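Whitcombe refurb tower, two months in

Bought this for the front desk at the shop. Paid 301 all in, keyboard included, mouse not. Wanted something for invoices, email and the label printer. Thats it. No games.

Good stuff first. Boots quick enough. Quiet, unless you open a big spreadsheet, then the fan gets going and you hear it from the back room. Our parts list is 3,917 lines and it scrolls fine. Old machine used to choke on that every morning.

Setup was slow. Spent a whole evening taking off trial software, and the Clira backup thing came back twice after I removed it. Label printer driver not on the disc, had to hunt for it. Manual is one folded sheet, small print, half of it warranty.

Front USB ports are too close together. Fat memory stick in one, forget the other. Power button is mushy. Feet came off when I slid it under the counter, glued them back.

Called support once about the sound cutting out. Held for ages, then a nice guy fixed it in two minutes. Wrong box ticked in settings, my fault probly.

Side panel comes off easy, and memory is simple to get at with the case lying down. Would buy again at this price, not at the new price. Four stars, lost one for the ports and the junk software.

Black tower on its side, panel off:
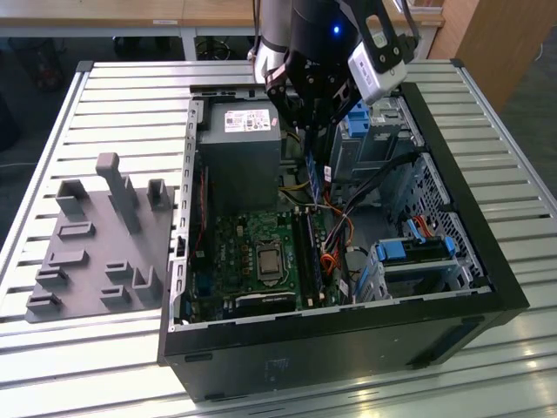
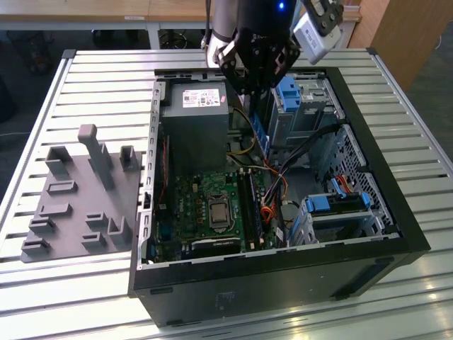
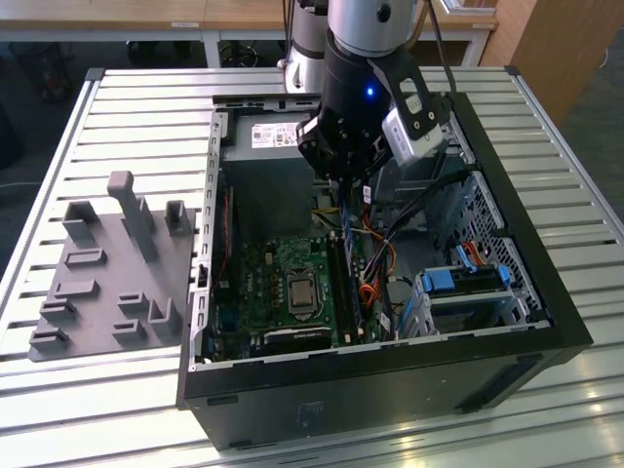 Bradley Mellor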